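Folding, badly, in the name of science

Friday, March 8, 2024

I have been promising a post about the laundry work since July, when the first half of it fell over, so here we are. If you only came for the bread posts, I'm sorry, normal service resumes next week.

The short version is that we wanted to know whether a robot learns to tidy clothes better from a lot of tidy examples or from fewer messy ones. Everyone on the Podstead project had an opinion on this before we started and most of us still have the same opinion now, which tells you something about evidence.

What we collected were demonstrations. You don't drive a robot around for this, you hold the gripper yourself, do the chore with it, and the camera on the tool records what the fingers saw. Later a policy is trained on those recordings and runs on an arm with the same fingers fitted. It's a lovely idea, mainly because a gripper in a bag goes on the bus and an arm doesn't. The catch is that you have to fold a jumper with two plastic pincers, and you learn very quickly how much of folding is done by your palms.

Our first round was done in the lab at Clevville, on a grey table, with grey light and a set of T-shirts bought for the purpose. It trained beautifully. The policy we called Aubert (we name them off a list and I have no idea who wrote the list) could pick a corner, carry it across and let go in the right spot, over and over, until somebody swapped the table for one with a wood grain. Then it tried to pick up the table.

So the second round went into homes, onto beds, with whatever clothes happened to be there. 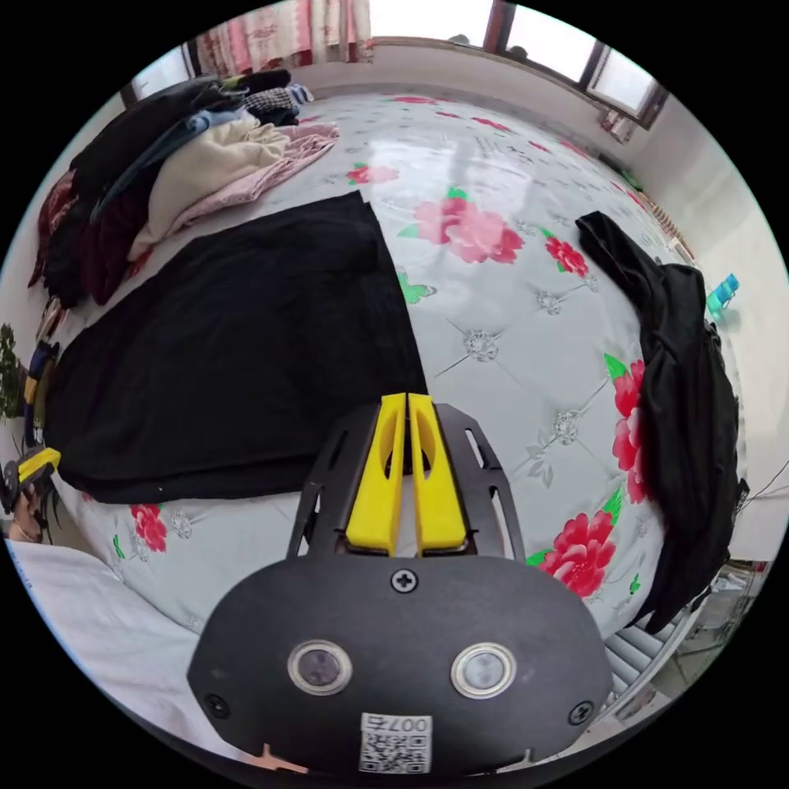
Dark clothes are the hard part, and I'd like to complain about them at some length. A black garment on a camera has no inside. You can't see the crease, you can't see which layer is on top, and a sleeve lying across the body of the thing simply vanishes. People cope by remembering where they put the sleeve. A policy that only looks at the last couple of moments has forgotten there ever was one. With pale or patterned clothes you get edges for free, and the model leans on those edges so heavily that it never bothers to learn anything else.

Then there's the bedding. I had a whole theory that floral covers would ruin us. Big printed flowers have strong outlines, some of them are much the size of a folded top, and Aubert had already shown a weakness for furniture. I wrote a paragraph predicting this for the project notes and was quite pleased with it.

We ended up with 2210 usable demonstrations from homes, after throwing out 711 for the usual sins: fingers closing on air, a thumb over the lens, a person giving up halfway and using their other hand. The second policy, Nonum, was trained on those alone. A third got the home recordings plus the lab ones. We then gave all three the same 200 trials on bedding and clothes none of them had met.

Aubert did as badly as you'd think. Nonum was the best of the lot. The mixed one came second, and this is the bit we argued over, as adding perfectly good data had made it worse. My reading is that the lab clips taught it a speed. They were all done briskly by people who had folded the same shirt all morning, and the home ones are full of pauses, second goes and little tugs to see what's attached to what. The mixed policy would hurry in, miss, and have no notion of trying again. Nonum missed nearly as often on the first grab. It just had another go.

And the floral covers made no difference I could find. The paragraph has been removed from the project notes.

What did make a difference was having two people's tools at work on the same heap. One holds, one pulls, and the cloth between them goes flat enough to show its shape. We hadn't planned to treat those recordings as anything special and they're now the ones I look at most. You see the garment from one side with another gripper coming in from the other, and the black-on-black problem eases a bit once there's some tension in the fabric.
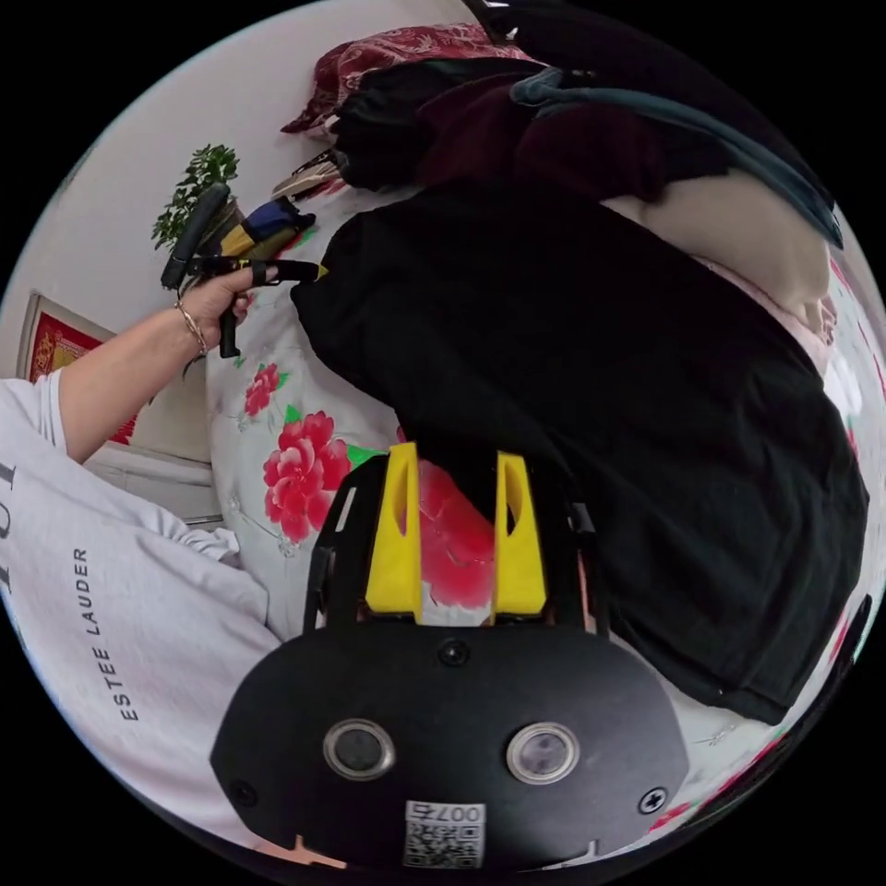

What I'd do differently

Label the pauses, first of all. We have hours of people hesitating and no record of what they were hesitating over, and I'm convinced that's where the useful stuff is. I have started going back through by hand. I'm five recordings in and already disagree with my own notes from the first.

I'd also drop the purpose-bought T-shirts. They were all one size and one thickness, and they've been to more meetings than I have. Real clothes come with zips, straps and linings that slide the wrong way when you pull.

And I would be stricter about what counts as finished. We let people decide for themselves, so the data holds a full range of household standards, from crisp squares to what I'd call a gesture. Nonum has learnt the average of these. It folds like a teenager who has been asked twice.

The write-up is with the others for comments, and I'll put a link up when it's somewhere you can read it. The next lot is towels, which I'm told are easy.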